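Wednesday, January 9, 2008
Coffee corner, cup and spoon notes

Hnat wants the Girari double-walled cups for the whole floor. He says they keep coffee hot longer than the old mugs and he has a page from the Rultero catalog to back it up. I have read the page. It has one graph and no units on the left side. So we do our own.

Plan is the dark mug against the glass cup, same pour, same table by the wall, thermometer in at 2 minutes and again at 29. Room thermostat reads 64, which people will complain about whatever cup they are holding. 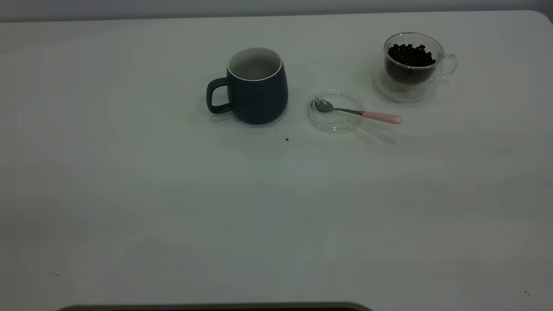
Table 2, mug, spoon on its dish, glass cup at far right.

First thing to sort out is the spoon. Last time Arsen stirred one cup and left the other alone, then reported a difference. Of course there was a difference. Either both get stirred or neither does. The small teaspoon with the pink handle is the one to use, and it goes back on the glass dish between cups, not on the table.

I also don't trust the mug as a fair opponent. Thick walls, starts cold, takes heat out of the first pour. Hnat says that is the point. I say it's a point about preheating. Do one run with both rinsed in hot water and see whether his advantage survives.

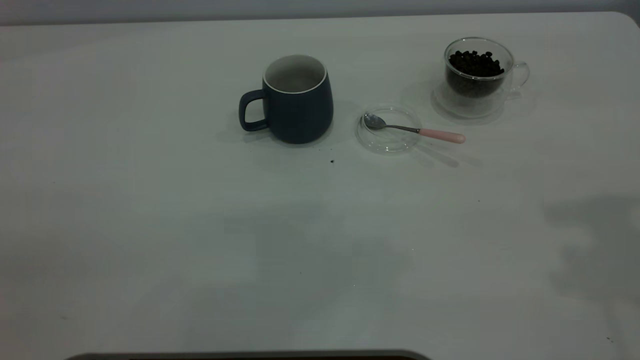 Mug and teaspoon. Dark specks on the table, coffee?

Whoever used the grinder last, please wipe. I'm not claiming crumbs change a temperature reading, but they end up stuck to the bottom of things and then in the write-up as "sediment."

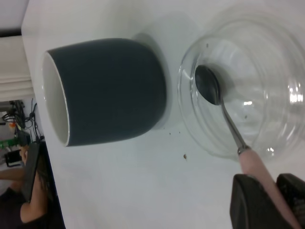
Spoon handling is where I expect this to go wrong again. A metal spoon left standing in a cup pulls heat out, and I'd bet that explains part of Arsen's number from May (he had 39 for the mug and no note on where the spoon was). The grip should be on the pink handle, with the metal end resting in the glass when it isn't in use. Write down each time it goes into a cup.

Still to do: find the lid for the Zakharchenko thermometer case, ask Virnwood if they'd take the cups back unopened. Hnat is not to order anything yet.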